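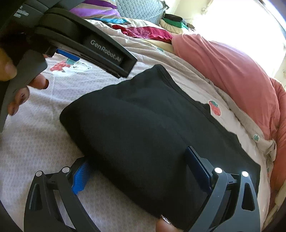 Folding a black garment with hand-held grippers on strawberry-print bedding.

Folding by gripper at Erneck: your questions answered

Last updated Mar 2, 2023

We have had so many questions since we told everyone about the Plarier folding project that it seemed kinder to put the answers in one place, where you can read them with a cup of tea and come back to them as often as you like. If yours is missing, please do ask your shift lead or leave a note at the front desk in Ralamport, and we will add it.

What is Plarier, in plain words?

Plarier is our plan to bring folding machines into the Ralamport laundry, a bit at a time. Before a machine can fold a jumper it needs to learn from people who already fold jumpers well, and that means you. The folding sessions are done with grippers you hold in your hands, and the movements you make are recorded so that the machine has something to learn from. We are aiming for 3000 recorded folds before anything is installed on the floor.

Will I lose my job?

We quite understand why this is the first thing everybody wants to know. No permanent post at Ralamport will be cut during the project, and that promise is in the letter you have all had at home. What we can't tell you is what the folding room will look like in several years' time, and we would sooner say so than guess. What we do expect is that there will be less plain folding and more sorting, checking and mending, and anybody who wants training for those jobs will be given it in paid time.

Do I have to take part?

You don't, and you needn't give a reason either. Some people tried it once, found it made them cross and went happily back to the ironing. If you do join in, you are paid your usual rate plus the session allowance, and a session never lasts longer than 2 hours, with a proper break in the middle.

Why are we folding on a bed and not at the long tables?

A good share of our customers are on the home visit round, and there the folding gets done wherever there is a flat bit of room, very often on the bed, with pillows and blankets and clothes piled up round it. A machine that has only ever met a bare white table would be no help at all to the home visit team, so some sessions are held in ordinary bedrooms.
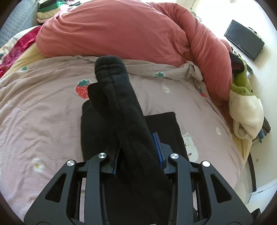 Is it hard to learn?

Most of us have been folding for so long that our hands get on with it while we think about supper, so it is a funny feeling to be a beginner again, and please don't be disheartened if your first session is slow. You can't feel the cloth through a gripper as you can with your fingers, and you have to look far more than you are used to. Narrow pieces are a good place to begin, such as the fuzzy black strap held between the jaws, with that raised seam down the middle to tell you whether you have taken hold of it straight. Large soft things come later! Dark cloth on dark cloth is the one that people grumble about most, and rightly, so take your time over it and go by the edges.

My hands ache afterwards. Is that normal?

A little tiredness is to be expected at first, but aching isn't something to put up with. Tell your shift lead the same day, stop the session if you need to (you will be paid to the end of it), and we will look at how you are holding the grips. Anybody who already has trouble with wrists or thumbs should have a chat with us before starting.

Am I being timed or marked?

No. The recordings go to the Dinu team, who look after the machine side of things for us, and they are stored without your name. Speed is not looked at, and managers at Erneck can't use the recordings for reviews or for anything to do with pay. A fold that goes wrong is kept as well, so there is no need to apologise to the gripper, though plenty of us have.

When will the first machine arrive?

The first one is due in April. It will start in the back folding room on plain towels only, with 2 people from the usual team beside it on every shift, and either of them may switch it off whenever they think best.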